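Wovby Handled Tote

Item no. 3114
Color: teal
Sold by Cluka Home Storage

The Wovby tote is a one-piece plastic bin for pantry shelves, snack stations and lunch prep tables. The back wall is higher than the front and has an oval cut-out handle, so you can pull the tote off a shelf with one hand. The plastic has a smooth matte finish and wipes clean with a damp cloth.

What fits

Snack boxes can lie flat or lean against the raised back. A box of Orville Redenbacher's popcorn goes in face up, with room for a second package next to it. Cans and small jars are fine too – keep the heavy ones toward the back wall. 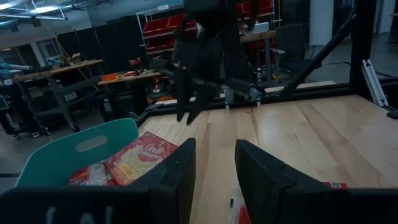
Loading and unloading

Set the tote on a level table or counter before filling it. Put the larger boxes in first and fill the gaps with smaller packages. Boxes sold in clear wrap slide more easily than bare cardboard, so tilt them a little as they go in or out. The rounded edges of the tote will not snag the wrap.
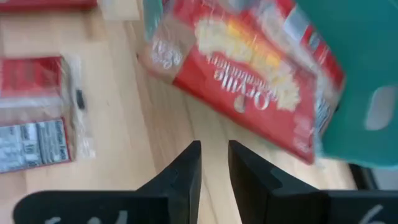

Care

Hand wash in warm water with dish soap. Not for the dishwasher or microwave. Labels come off with cooking oil and a soft rag.

Ordering

Single totes ship in a plain carton. Case orders are 19 totes, nested. Schools and break rooms ordering 50 or more should write to Anastasia Stefanou in the sales office for a price. Orders for 70 or more ship by freight and need a loading dock or a lift gate – please say which when you order.

The matching Trurkix lid is sold separately and will be back in stock in December. It does not fit the older Petchrat bins.

Returns are accepted on unused totes with the packing slip.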